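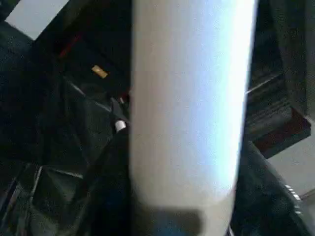

White cylinder, close up

Winter notes from the Wornik Water anglers

Well, the year has all but gone and the ducks have the far bank to themselves again, so I thought I would put the kettle on and bring everybody up to date with what has been going on at the lake. There is quite a lot of it, so do forgive me if I wander.

First the stocking, as that is what I get asked about in the car park. The trout went in during the first week of December, 501 of them by the supplier's delivery note, and they looked in very good fettle. Most went in by the Elach end, where the water is deeper and the reeds give them a bit of shelter from the cormorants. Please give them a little time to settle before you go after them with everything in the box. The bag limit stays at three fish per visit, and that goes for guests as well as members — I know a few of you had heard otherwise.

The new path is nearly finished. It now runs from the gate right round to the old willow, and anyone who remembers wading through that corner last winter will be as pleased as I am. We have spent more than 2,000 pounds on stone and edging, a good deal of it raised at the summer barbecue, so thank you again for all those burgers. The last stretch, up to the Akpalu bench, will be done once the ground firms up a bit. Until then please keep barrows and trolleys off the grass there, as it cuts up terribly. 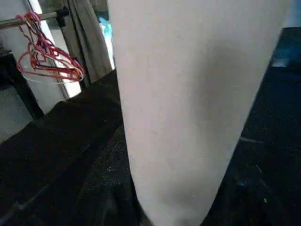 Nkrumah Agbeko wrote in to ask whether we might open the gate earlier on winter mornings, as by the time he has tackled up and walked to his favourite peg the best of the light has gone over the water and the fish have stopped rising. He would be quite happy, he added, to lock up after himself.

I think that is a very fair point, and we are going to try it. From the new year the gate will be open from seven, and we will see how we get on until the clocks change. If you are first in, do pull it to behind you so that the sheep from next door don't come and join us (they have form).

Pegs for the Meteneo Cup are going quickly. There are 49 altogether and the list is on the board inside the hut door, with a pencil on a string. Amândio Azevedo is looking after entries again, so if you can't get down to the lake, give him a ring and he will put your name on. Barbless hooks only, please, and bring your own landing net.

Subscriptions are due by 12/31/25, and the envelope can go through the hut letterbox if there is no one about. Put your name on the front, and your car registration too if you have changed it.

Tight lines to you all, and wrap up warm.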